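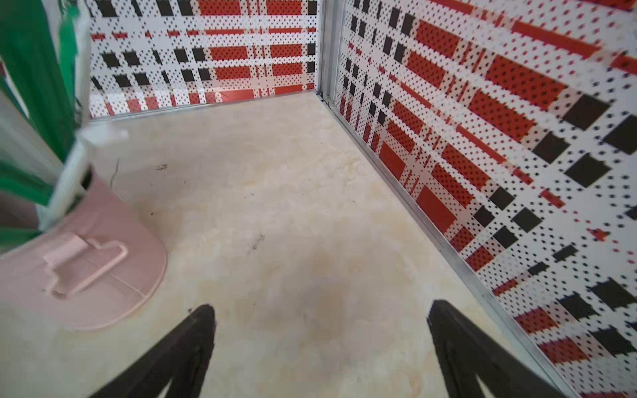
ok quick one because I have to be out the door by 18 past and I haven't found my other shoe.

The floor corner. Finally got to it. If you read the December post you know the plan was to leave the pale floor alone and do something loud on the walls, and then I spent weeks being scared of the loud thing and looking at oatmeal colored samples. Oatmeal! With a beige floor! Fulvio Carbone (he lives upstairs, he has opinions) said it would be like living inside a cracker.

So. Plaid. Red and black on white, with all the tiny black dots behind. I love it. I love it more than is reasonable.

Things I learned, fast:

Big checks are hard at a corner. The pattern wants to line up and the wall doesn't care. I measured from the corner outward on both sides, Makis Balaskas told me to do it that way and he was right, and I still wasted one whole strip. Keep the wasted strip, by the way. Mine is lining a drawer now.

The dots make you dizzy if you stare at them while holding a ruler. Take breaks. Look at the floor.

About the floor. It's that mottled stone look, cream and tan and a bit of soft yellow, and for years I thought it was the ugly part of the place. Next to the red it calms right down. It also has the great talent of hiding crumbs, until it doesn't. The dark stuff shows. Specks, smudges, a hair or maybe a crack, I have gone back and forth on that kind of thing so many times on this floor, down on my knees with a fingernail. Wipe first, then decide. Damp cloth, not a soaking one, and go over it again dry or you get streaks on the shiny bits.

Cost. I kept the reciept this time. 23 for the patterned stuff at Zacharopoulos, end of roll, and 2 for a new blade. The nice samples from Zornon would of been a lot more and they only had the checks in green. I did order one tiny square of the green. It's on the fridge. No regrets.

Still to do:

- the top edge, which is a bit wavy if you know where to look (don't look)
- somewhere for the pink thing to live that isn't the floor
- a real clean, corners and all, old toothbrush job
- return the ruler to Makis

Someone asked in the comments if I'd do all four walls. No. Two walls meeting in a corner is plenty, your eyes need a place to sit down. The other side stays plain for now. Maybe a shelf. Maybe nothing. I had a shelf saved from Hindis and then they stopped making it, so that's me back to scrolling.

Also yes, the blog hit 1026 comments, which is wild for a page that is mostly me complaining about glue. Thank you, I do read them, I am slow.

Lunch was Gostosico again, standing up at the counter, cheese thing, too hot. Will do the drawer post next if I can get the drawer shut.

Found the shoe. It was in the bag with the offcuts. Going!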